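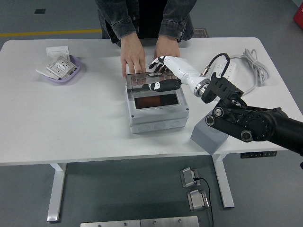 Jultance project, final report (short version)
Khrystyna Tkachuk, Lwazi Mthembu. Advisor: Liudmyla Levchenko
August 1, 2025

Goal

Control software for the lid task: arm plus hand, junction box with a hinged clear lid. Grasp planner, finger controller, logging. No learning yet, that was cut in March when we saw how bad the timestamps were.

Logging

Arm and hand ran on separate clocks. Drift got bad enough that finger contact showed up in the log before the arm had arrived. Fixed by stamping everything on one host and resampling. Lwazi wrote the resampler, 1035 lines, should be half that. Old logs are not worth saving, we tried.

Perception

Clear lid = holes in the depth image. Planner thought it was free space and went straight through. We now fit the box body only, take the hinge line from a fixed model, and treat the lid as a plane with one unknown, the angle. Works if the box is not rotated too far. Smoky tint helps a little in the color image but reflections still break the edge detector.

Control

Two modes: position until contact, then a soft limit on finger current. The thumb was the hard part, its limit had to be set seperately from the fingers. Switching modes too early makes the hand stall, so there is a 6 sample debounce now. Ugly but ok.

Pedal input is read by its own process. Used to share a thread with the viewer and presses got lost.

Left to do

- lid angle estimate when a persons hand covers the edge
- replay tool crashes on logs over 3000 frames
- merge Lwazi's branch
- config file docs, Khrystyna has a draft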